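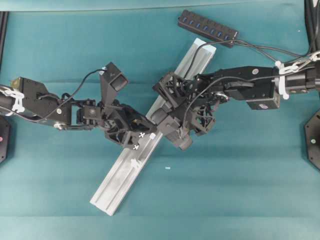 Vlastimil Malý thinks I'm too soft on the Dandus two-arm bench guide, and he wrote to me after the first part of this review to tell me so. A checklist that lets you skip the cable check on a short session isn't a checklist, he says, and he'd have knocked it down a full grade for that alone.

Fair enough! I went back and read that page again, and he's right that the wording is loose. It says "recommended" where it ought to say "do it." I've been using the guide since May, though, and I still like it a lot, so let me finish what I started.

The cable chapter is the best thing in it (loose wording and all). It wants every wire clipped to the arm and enough slack left at the wrist for the full reach, and it wants you to move each joint slowly by hand before you power up. I used to skip that last bit. I don't now – a snagged plug cost me an afternoon and a new connector, and I was grumpy about it for longer than that.

Then there's the shared zone rule. If both grippers are going to work on the same stretch of a part, you drop the speed for both arms, and one arm gets named as the one that yields. Simple, and I wish the Amel booklet had said it half as clearly. Amel gives you a long table of speeds and leaves you to work out the rest.

What I don't like: the log sheets. There are 3 of them and they overlap, so you end up writing the same start time over and over. The section on plain table coverings is also thin. It tells you to keep the cloth clear and pull it flat, but says nothing on how to fasten it down.

The print version runs to 243 pages, which sounds awful, but a lot of that is blank forms. Get the spiral-bound one if you can, it stays open on the bench.

I've changed my grade from an A to a B plus. Vlastimil will say that's still too high.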